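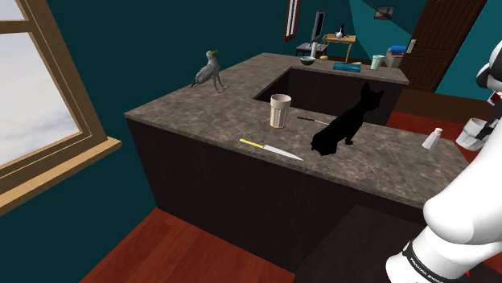 Nordlicht_Ute schreibt:
Bin da ganz bei dir, Ringelgans! Naturstein in der Küche ist das Schönste, was man sich antun kann, und ich würde ihn sofort wieder nehmen. Nur bei der Imprägnierung widerspreche ich. Zweimal im Jahr ist viel zu oft, da baust du dir mit der Zeit einen Schmierfilm auf, der jeden Fingerabdruck zeigt. Mach doch einfach den Wassertropfentest: Tropfen drauf, Viertelstunde warten, abwischen. Wenn der Stein darunter nicht dunkler geworden ist, braucht er nichts.

Ringelgans schreibt:
Den Test kenne ich, bei mir fällt er halt an jeder Stelle anders aus! Neben der Spüle zieht es nach ein paar Minuten ein, hinten an der Wand steht der Tropfen wie eine Eins. Soll ich dann nur die Ecke an der Spüle behandeln? Gibt das nicht einen Rand? Die Platte ist ein dunkler Granit, geledert, liegt seit acht Jahren und hat von Anfang an das Zeug von Mondal bekommen.

Nordlicht_Ute schreibt:
Nur die Ecke, klar. Dünn auftragen, nach außen auslaufen lassen und den Überschuss gründlich abnehmen, dann sieht man keinen Rand. Bei geledert sowieso nicht. Mondal ist übrigens völlig in Ordnung, habe ich auch, riecht nur scheußlich.

kalkstein77 schreibt:
Moin zusammen, ich klinke mich mal ein, bei mir geht es um Marmor. Ja, ich weiß, ich weiß, Marmor in der Küche ... Wir haben das Haus so übernommen und ich habe mich in diese Platte verliebt. 117 cm breit ist das Stück neben dem Herd, poliert, grau mit hellen Adern. Jetzt sind da drei matte Stellen drauf, rund wie ein Glasboden. Zitrone vermutlich. Mit Steinseife geht gar nichts. Muss da der Steinmetz kommen?

Bruno_aus_B schreibt:
Willkommen im Club. Was du da hast, sind keine Flecken, deshalb kriegst du sie auch mit keinem Reiniger weg. Die Säure hat die Politur angelöst, der Stein ist dort rauer. Da hilft auch die beste Imprägnierung nichts, die hält Öl und Rotwein auf, aber keine Säure.

Und weil es hier im Forum ja doch jedes Mal Streit gibt: Ich lebe mit den Dingern. Meine Platte ist aus den Siebzigern, die sieht aus wie ein altes Cafétischchen und ich finde sie jeden Morgen wieder wunderbar. In Italien poliert doch auch keiner seinen Küchentisch nach. Man stellt die Espressokanne drauf und fertig.

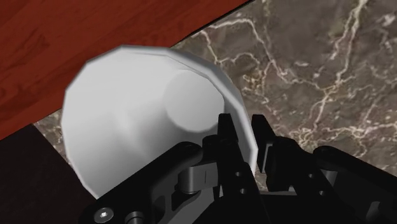
Dazu kommt, dass eine gleichmäßig gebrauchte Fläche viel ruhiger wirkt als eine Hochglanzplatte mit drei ausgebesserten Inseln. Gib dem Stein zwei Jahre, koch ordentlich viel Tomatensoße, und die drei Ringe gehen zwischen den anderen unter. Das meine ich ernst!

kalkstein77 schreibt:
Schöner Gedanke, Bruno, aber meine Frau hat beim Lesen sehr laut ausgeatmet. Hier wird poliert.

Nordlicht_Ute schreibt:
Haha, sehr gut. Patina ist toll, wenn man sie will. Wenn man sie nicht will, ist es ein Kringel auf der Arbeitsplatte.

schleifkoenigin schreibt:
Endlich mein Thema! Selber machen, unbedingt, das ist so eine befriedigende Arbeit. Gelernt habe ich es in einem Wochenendkurs bei Heledd Jenkins und seitdem poliere ich alles, was nicht wegläuft: Fensterbänke, Waschtische, den Grabstein von Oma (mit Genehmigung). Für drei kleine Ätzstellen auf Marmor brauchst du keine Maschine. So mache ich es:

1. Fläche mit neutralem Reiniger waschen, zweimal klar nachwischen, über Nacht trocknen lassen. Armatur und Holzleisten abkleben.

2. Mit dem Fingernagel drüberfahren. Spürst du eine Kante, fängst du mit 800er an, nass, von Hand, mit wenig Druck. Spürst du nichts, lass das 800er weg. Die Pads von Sitalano nehme ich am liebsten, die sind schön weich und legen sich gut an.

3. Weiter mit 2.000er, immer etwas über die Stelle hinaus und in kleinen Kreisen. Zwischendurch abspülen und gegen das Licht schauen. Danach ist die Stelle gleichmäßig seidenmatt. Keine Panik, der Glanz kommt erst noch.
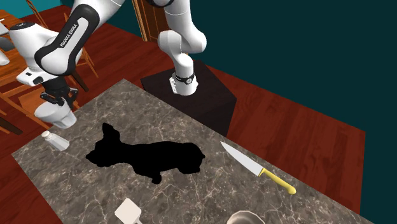
4. Marmorpolierpulver mit ein bisschen Wasser zu einem Brei anrühren, so wie Zahnpasta. Mit einem Filz einarbeiten, bis der Brei fast trocken ist und der Filz anfängt zu ziehen. Das dauert ein paar Minuten pro Stelle und geht in die Schulter.

5. Sehr gründlich abspülen, trocken reiben, anschauen, wahrscheinlich noch einmal von vorn mit Schritt 4. Beim zweiten Mal kommt meistens der richtige Glanz.

6. Einen Tag warten, dann imprägnieren.

Und bitte zuerst an einer Stelle üben, wo später der Toaster steht!

Bruno_aus_B schreibt:
Ich muss da mal Wasser in den Wein gießen. Das Pulver enthält in der Regel Oxalsäure, also Handschuhe an und Fenster auf. Und auf einer Platte, die werksseitig mit Harz behandelt wurde, kannst du dir mit dem 2.000er einen schönen Hof polieren, den du nie wieder loswirst. Bei meiner Schwester so passiert, Platte von Grandden, am Ende hat doch der Fachmann die ganze Fläche gemacht.

schleifkoenigin schreibt:
Handschuhe: ja, danke, hatte ich vergessen. Beim Hof bin ich anderer Meinung. Der entsteht, wenn man zu fest drückt oder eine Körnung überspringt. Geharzte Platten habe ich schon mehrere gemacht, das geht, dauert halt länger. Aber gut, wenn kalkstein77 nicht weiß, was drauf ist, schadet Vorsicht nicht.

Ringelgans schreibt:
Zwischenfrage: Funktioniert das mit dem Pulver auch auf Granit?

schleifkoenigin schreibt:
Nein, ganz anderes Pulver, und geledert schon gar nicht. Finger weg, da machst du dir die ganze Struktur kaputt. Dein Granit verträgt Zitrone ja in aller Regel auch ohne Murren.

kalkstein77 schreibt:
Ihr seid großartig! Pads sind bestellt, Polierpulver habe ich bei Kidwood im Laden bekommen, die hatten noch genau eine Dose. Ich fange mit der kleinsten Stelle hinten an, da steht sonst das Brot. Wenn es einen Hof gibt, darf Bruno recht haben.

Bruno_aus_B schreibt:
Darauf freue ich mich jetzt schon – wobei ich dir natürlich die Daumen drücke. Womit imprägnierst du danach?

kalkstein77 schreibt:
Weiß ich noch nicht. Ute, gibt es von Mondal auch was, das lebensmittelecht ist und auf poliertem Marmor nicht nachdunkelt?

Nordlicht_Ute schreibt:
Gibt zwei Sorten, eine mit Farbvertiefung und eine ohne. Du willst die ohne. Ich schaue heute Abend mal in den Keller, was auf meiner Flasche genau draufsteht, und schreibe es dir hier rein.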